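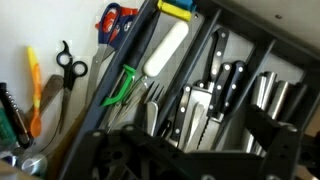

*Fig. 2. Utensil drawer with divided tray.*

### 4.2 Adjusting the drawer slides

Applies to Brandes kitchen base units with soft-close slides.

1. Empty the drawer and lift out the tray.
2. Pull the drawer fully open. Press both release levers and lift the drawer off the slides.
3. Turn the side screw on each slide until the gap is even. Use a hand screwdriver - a power driver will strip the thread.
4. Refit the drawer and close it slowly until both levers click.

**Note:** If a lever does not click, repeat step 2. Replacement levers are part no. 3258.

**Caution:** Do not load the drawer past 50 lb. Keep scissors and knives out of reach of children.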